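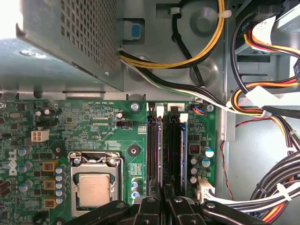
How to deal with a false "grasp confirmed" when pulling memory from old desktops

Most advice on this fault says to recalibrate the gripper. I did that for two weeks at Prevville and it fixed nothing, so treat this page as a record of what I would check first, and in what order. The cell is an arm with a two-finger gripper and a wrist camera, running the Arkix control software, and the job is stripping office desktops before the chassis go to shred. Ours are mostly Dell towers and small desktops.

The fault goes like this. The arm goes in for a memory module, the log says the grasp is confirmed, the arm lifts, and the module is still in the slot. The bad version is when the fingers close on something else. On unit 3408 it was a loop of power leads near the drive cage, and the arm kept lifting until the force limit tripped. By then a connector had been torn off the board. The log still called it a good pick.

Before you touch anything

Press the stop, cut power to the arm and wait for the brakes to click in. Do not rely on the pause button in the Arkix window. It holds the current motion, and I have seen it resume when someone cleared an unrelated warning. If the fingers are hooked on a cable, support the chassis with one hand and open the fingers by hand with the release screw. Don't jog the arm out, even slowly.

Unplug the desktop too. Yes, it should have been unplugged already. Check.

Step 1. Find out what "confirmed" means on your system

On ours it meant the fingers had stopped before reaching fully closed. That's all. A wire bundle will stop them, and so will a retention clip or the rim of a CPU socket. The Fastora manual calls this grasp verification, and I think that's generous.

Close the fingers on a spare module and write down the width. Then do it on a scrap wire bundle. If your software accepts both, you have found most of your problem.

Step 2. Set a width window

Under the gripper settings, set a low and a high limit around the module width you measured. Run 4 picks on a scrap board with the clips open, then 4 with the clips closed. The closed ones should all fail. If even one reports success, the window is too wide or isn't being read — ours wasn't, until I restarted the controller.

Step 3. Look at the cables

The vendor demo board had no cables at all. Real machines have them draped over the chassis floor, tied in coils and looped out of the drive cage right beside the memory slots. Move them clear by hand before the cycle starts. I was told the vision model would route around them. It didn't, and I wouldn't bet a board on the next version either.

Step 4. Add a lift check

Program a short lift, stop, and compare the force reading with the one taken before the grasp. Anything well above the weight of a module means stop and call a person. Reynaldo Manalo set ours up with 2 thresholds, one to stop the arm and a lower one that only writes a warning. The warnings have been more useful so far.

What I still don't trust

Lagman, who supplied the fingers, blames worn pads. I swapped the pads and the false picks carried on at the same rate. Change them if they're shiny, but do it last, and run the Step 2 test again afterward.

This site uses cookies to remember your settings. Accept | Manage preferences

Related
Opening stuck memory clips without snapping them
Wrist camera glare from bare metal chassis
Reading the Arkix force log
Why our drive cage routine is still manual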